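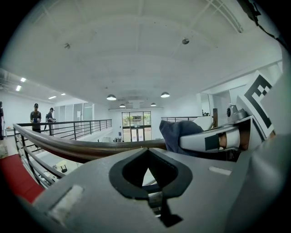

Upstairs at Clamdale: the big railing clean

Hi all! I promised I'd put something up about the mezzanine before everybody forgot how grubby it had gotten up there, so this is it. For anyone new, Clamdale is the old showroom we share on the edge of town, and the upstairs is the part you walk through on the way to the workrooms with your coffee in one hand and the other hand on the rail (which is exactly how the rail gets like that). We did the whole thing in December, mostly in the afternoons when it's quiet, and I kept notes as I went. Captions are mine, complaints about the captions can go to Liam.

The wooden handrail
My favorite thing in the building! It's brown and rounded with a nice gloss on top, and it sits over black metal bars, so every fingerprint gets noticed twice. We went along it with a soft dark cloth, barely damp, then a dry one. I used to spray the cleaner straight onto the wood, but Sumaiya Bhuiyan caught me doing it and I've been reformed.

The curved bit
Going around the curve you want one long pass, and then you run out of arm. I never did find a graceful way. The horizontal bars underneath collect fluff on their top sides, so do those first and the wood after, or you'll be doing the wood again. Ask me how I know.

Across the gap
The railing on the other side has upright posts as well as the rails, and it takes forever. You do one post, you feel great, you look up and there's the rest of it going all the way toward the back. Liam Penrose put the radio on and got through it in one go, with a break for a sandwich.

The white wall end
Watch your elbows here, because the railing runs right up toward the wall and the paint marks if you so much as look at it. I rubbed at one scuff with an eraser and it came off beautifully, then I got overconfident and made a shiny patch. It's small. Don't go hunting for it.

The wooden post
Same cloth, same treatment. Somebody at some point has polished this with something sticky and I'd love to know what it was. Two goes with warm water and a drop of dish soap, and it finally stopped grabbing the lint.

Red carpet
Yes, we have a strip of red carpet, and yes, everybody does the walk! It wants vacuuming slowly in both directions, with the narrow nozzle down the edge where it meets the pale floor. I found 2 earring backs and a guitar pick in there. They're in the mug by the kettle if you're missing any of them.

The little white table
It's handy for putting things down, which is how it ends up covered. Please take your stuff with you when you leave! I gave it a wipe and moved it a bit so people can get by.

Cloths
We bought a bundle of 8 and I'd get the same again. Dark ones don't look filthy after the first post, which does wonders for morale, though it also means you have to remember to rinse them. Wash them without fabric softener, otherwise they just push the dust along.

Cleaner
We tried the Pillolau soap on the wood and the Urero spray on the metal. Both fine, and both smell a lot stronger than you'd think with the windows shut. Bautista, downstairs, had a spare bucket and let us use their sink, so a big thank you to them.

Next up is the stairs. If you'd like to join in, put your name on the sheet by the door and bring shoes you don't mind kneeling in.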